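## 4. Setting up the Orna weekly pill dispenser

Set aside 20 minutes and a clear surface. You will need the dispenser, your prescription labels and better light than you think.

1. Press the grey tab and lift out the tray. It comes out with a crack that sounds expensive. It is meant to.
2. Turn the tray so that compartment 1 faces you. The numbers are moulded into the rim, in a size chosen by someone with excellent eyesight.
3. Fill one medicine at a time, all the way round, and put its packet away before opening the next.
4. Check each compartment against the labels. If you have a second person handy, have them check too, and try not to sulk if they find something.
5. Put the tray back and press until it clicks.
6. Hold the clock button for 2 seconds, set the time, then set up to nine alarms. Most households find that the ninth makes them unpopular.
7. Enter the factory code, 3087, and replace it with one of your own. Every Orna leaves Vasulden with the same code, so as secrets go it's a poor one.

**Caution:** Do not load tablets that must stay in their original packaging, anything that dissolves on the tongue, or anything kept in the fridge. Ask your pharmacist about each medicine before you take it out of its blister.

**Caution:** The dispenser knows what time it is. It doesn't know what you take, whether you have already taken it, or whether your doctor changed the dose in January. When a prescription changes, empty the tray and start again from step 3.

**Note:** Missed doses stay locked in the tray and show as a red dot. Don't double up to make the dot go away. Follow the leaflet that came with the medicine, or ring your pharmacist.

**Note:** The tray may be washed by hand in warm water. Dry it fully before refilling. The base may not be washed at all, however much it looks as though it would like to be.
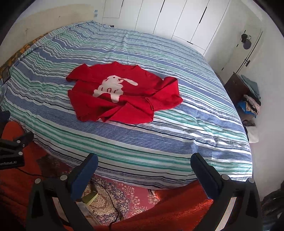 **Can I put vitamins in the same compartment as my prescription tablets?**

Check with your pharmacist first, as some supplements, iron and calcium among them, can stop certain medicines being absorbed properly and need to be taken at a different time of day.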